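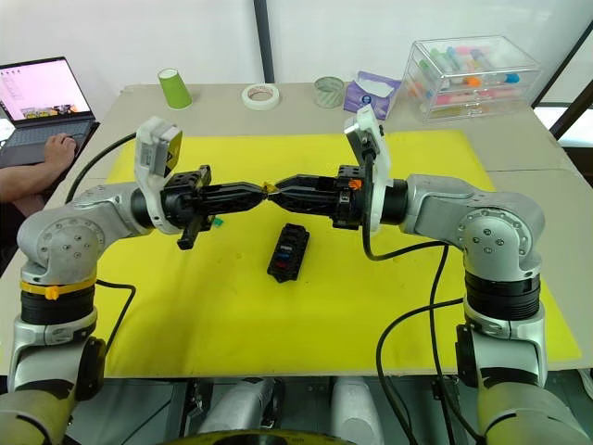

Workspace layout report, Gervasio Valdebenito
Friday, November 22, 2019

Aim: keep the work area clear so small parts dont go missing. Yellow mat = work zone, small black block in the middle. Colour helps, dark parts show up well on it. Cup, masking tape and tissues go along the back.

Results: 3 trials, 40 minutes each. Fewer lost peices than in August. Cables still a problem, they cross the mat.

To do: clips for cables, label the back row.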